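# How to watch a gripper demo without being sold one

Before the Ollden open day, write down one job you need done. Mine was trash sorting. Stand close to the bin and ask for 10 tries in a row, misses included. The presenter offered me one.
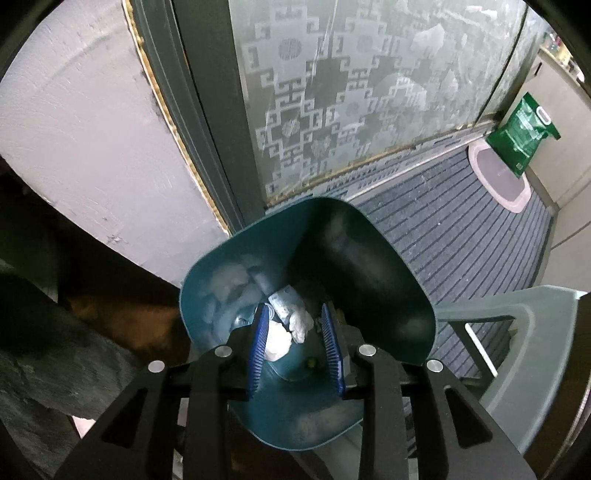 *Jaws open over the bin, with crumpled tissue beside the left pad.*

Ask who picked the trash. Tissue is forgiving; I'd want to see a wet tea bag. Then ask what "success" means. Nelli Hämäläinen from Kinnunen quoted 108 picks and had no figure for attempts, so I left that line blank on my sheet.

Last, get the price of replacement pads in writing. I was told 295 a pair, "probably."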